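4. Placing the humidifier and first start

This section is for the Livasance room humidifier with the standard tank. Please read it to the end before you put the plug in the wall.

4.1 Choosing the place

1. Put the humidifier on a flat and firm surface, at the height of a table. Do not put it directly on carpet.
2. Leave 20 inches free on every side. The mist outlet must not point to a wall, a curtain or a bookshelf.
3. Keep the unit away from radiators and from direct sun.
4. Check that the cord reaches the wall outlet without being stretched. An extension cord is not allowed.

Note: In a cold room the mist falls down quickly and makes the table wet. A room temperature of 21 °C gives good results.

4.2 Other equipment in the same room

Mist leaves fine drops on surfaces, and with hard water also a white powder. Turn the outlet away from any electrical equipment, and look at its openings and mesh parts once a week. If you see powder, wipe it with a dry cloth while that equipment is switched off. Follow the maker's own instructions for everything else.

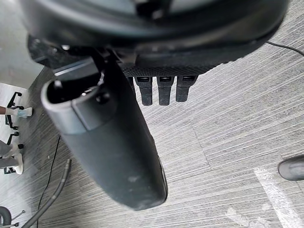 Figure 6. Rounded dark housing with a strip of black mesh and three short tabs.

4.3 Filling the tank

1. Lift the tank by its handle and turn it over.
2. Open the cap to the left. The rubber ring stays in the cap.
3. For the first start pour in 500 ml of cool tap water. Do not use hot water.
4. Close the cap by hand, until you feel it stop. Do not use tools.
5. Turn the tank back, wait a moment over the sink and look for drops. If the cap leaks, open it and set the ring again.
6. Put the tank on the base. You hear the water run into the tray - this is normal.

CAUTION: Never add perfume, oil or salt to the water. They damage the plate in the tray, and the warranty does not cover this damage.

4.4 First start

1. Set the knob to the lowest position and push the power button.
2. Let the unit run for 20 minutes with a window open. A light smell of plastic can come out and will go away.
3. Choose the level you want. For a bedroom the lowest level is enough in most cases.
4. Empty the tank and the tray after this first run, then fill with fresh water.

Note: The filter works for 1,000 hours. Write the month of the first use on the label under the base, for example May. The filter light only counts hours when the fan is on.

If the red light blinks after the first start, see section 7. Spare caps and rings are sold as one set, and the ring is also sold alone.

Text: Saulius Siliņa. Checked by Kyrylo Hutsuliak.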